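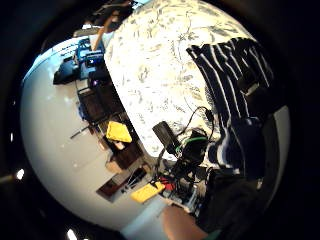

My airless sprayer primes fine and then loses pressure as soon as I start spraying, and I would like to know what to check before I pay for a repair. It is a Kolum stand-mounted unit, bought used in July from a man who did rental turnovers. I am trying to paint a bedroom with it. The wall is smooth and white, so every spit and heavy edge is going to show, and I also have a striped navy fabric and a light floral one to get out of the room before any overspray lands on them. I don't want to clear the room and mask everything until I know the machine will run through a whole wall.

Posted by halfprimed, 10 Aug 2020

What it does: I put the suction tube in the bucket, turn the valve to prime, and paint comes out of the return tube in a steady stream after a minute or so. I switch to spray, the pump runs, builds pressure and stops, the way the manual says it should. Then I pull the trigger and get a good fan for two or three seconds. After that the fan gets narrow with heavy lines on the top and bottom edges (tails, I think they are called) and the pump runs without stopping. If I let go of the trigger it takes a long time to build back up, and sometimes it never shuts off until I turn the knob down.

The paint is Nustlow interior eggshell, a full bucket, opened the same day. I did not thin it. The tip is the one that came with the sprayer. The size is worn off and I can't read it.

What I have done so far:

Cleaned the gun filter. It had some dried bits in it but was not plugged.
Flushed with warm water until it ran clear. With water it sprays much better, although the pump still cycles more than I would expect.
Turned the tip around and shot it out into cardboard a few times. No change.
Checked the hose for leaks. It is dry along its whole length.

I have 418 square feet of wall to cover, so I could roll it if I had to. But I bought the sprayer with the rest of the house in mind and would like to get it working. The repair counter at Espinoza Tool & Rental will look at it, but they have a bench fee whether they fix it or not, and they are backed up. Is this a worn pump, or is there something simpler I should rule out first?

hosewrangler

It could be the pump, but I would not start there. There are several cheap things that give you the same symptoms, and a used machine that came off rental turnovers probably has more than one of them.

Start with the tip. You said the size is worn off. If the number is worn off, the hole is very likely worn too. As a tip wears, the opening gets bigger and rounder, the fan gets narrower, and the pump has to move more paint to hold the same pressure. A small pump can't keep up with a badly worn tip. You get a good fan for a couple of seconds off the pressure stored in the hose, then it falls off and the motor runs constantly, and that matches what you wrote. Buy a new tip in a size your pump is rated for. The maximum tip size is in the manual and usually on the data plate as well. For regular interior wall paint, a 515 is common on machines that can handle it, and a 513 is a reasonable choice on a smaller one. Get the tip seal at the same time if it doesn't come in the package.

Second, the inlet side. Take off the inlet strainer at the bottom of the suction tube and look through it at a light. Dried paint in the mesh can let water through with no trouble and still choke paint, and you did say water sprays better. If it has a skin on it, soak it and go at it with an old toothbrush, or replace it. While you have it off, look at the connection where the suction tube threads or clips onto the pump. There is normally an O-ring or a flat washer in there. If it is cracked or missing, the pump draws air along with the paint. Watch the return tube when it is priming. A steady stream with no bubbles is good. If it is still burping bubbles after a minute or two, you have an air leak on the suction side.

Third, the manifold filter, if your model has one. Not every Kolum does. It is inside a capped cylinder on the pump body, and people who buy used forget about it. The gun filter is a separate part, so cleaning that one doesn't take care of this one.

Fourth, the prime valve. If it doesn't seat completely, paint slips back down the return tube while you are spraying. Set it to spray, hold the return tube where you can see the end, and turn the pressure up. Nothing should come out. If it dribbles, the valve is dirty or worn. Sometimes switching it back and forth several times while flushing with clean water will clear it. Turn the pressure all the way down each time before you move it.

Only after all of that would I look at the inlet and outlet valves (the balls and seats) and the packings. A quick check for those: prime it, build pressure, don't touch the trigger, and see if the motor stops and stays stopped. If it kicks back on every few seconds with the gun closed and nothing coming out of the return tube, pressure is leaking past something inside the pump. Paint showing around the top of the piston, where the oil goes, means the packings are done. You can buy a packing kit and do it yourself in an evening if you are patient and keep the parts in order.

Please be careful taking it apart. Turn it off, unplug it, open the prime valve, and trigger the gun into a pail to let the pressure off before you take the tip off or loosen any fitting. Keep the trigger lock on whenever you are not spraying. Even at 1,000 psi the stream will go through skin, and most of these pumps run well above that. An injection injury looks like a small cut and is an emergency, so you go to the hospital right away and tell them it was a paint sprayer.

I would buy the tip today and do the rest while you are waiting to mask the room.

rolleronly

Just roll it. One bedroom isn't worth getting a sprayer out. By the time you have masked the windows, the trim, the floor and the ceiling line and then cleaned the pump, you could have put on two coats with a 9 inch roller and a decent cover. Sprayers are for empty houses and outside work.

For smooth walls use a 3/8 nap and don't let it get dry. I have used Nustlow eggshell and it levels out all right.

tokdale_finish

I agree with most of what hosewrangler said. A few additions from running a small shop in Tokdale where we keep several of these older units going.

Strain the paint, even a new bucket. A mesh bag strainer from the paint aisle costs very little. Put it over a clean pail and pour the paint through. Fresh paint can have bits of skin from the lid, and one piece at the inlet ball is enough to hold it off its seat. A stuck or dirty inlet ball is common on a machine that has been sitting. Some models have a small push button at the inlet to free it. On the ones that don't, take the suction tube off and push up gently on the ball with the eraser end of a pencil. It should move freely.

On thinning — read the can before you add anything. Some paints allow a little water for spraying and some say not to thin at all. If the label permits it, add a small amount, stir it well and try again. Cold paint is also thicker than people expect, so if the bucket has been in a garage or basement, let it come up to room temperature.

Check your power too. A long, light extension cord will starve the motor. Use a heavy cord, 12 gauge if you can, or plug straight into the wall and use more paint hose. We had one come back to us 2 times for low pressure and the pump was fine. The customer was running it on a thin cord meant for lamps, nearly 100 feet long.

When you get the new tip in, test on cardboard or masking paper. Start with the pressure low and turn it up only until the tails go away. More pressure than that gives you overspray and wears the tip out faster. Hold the gun about a foot off the wall, keep your wrist straight, and overlap each pass by half.

On smooth walls I would spray and then back-roll while it is wet, at least on the first coat. It evens out the film and leaves a light stipple, and touch-ups blend better later on. Anything cloth should go out of the room. Furniture that is too heavy to move can be pulled to the middle and covered in plastic, taped at the bottom. Plain canvas over the top will let fine mist through at the folds.

If the new tip and a clean inlet don't fix it, then pay the bench fee. Ask them for a price on packings and valve seats before they start. On a low-end unit the repair can come out close to the cost of a new one.

Related topics
Airless tip sizes for primer, latex and stain
Kolum sprayer won't prime after winter storage
How to clean a paint sprayer between colors
Back-rolling new drywall: first coat or every coat?
Masking a furnished room for spraying
Choosing a roller nap for smooth walls

Last updated 2 weeks ago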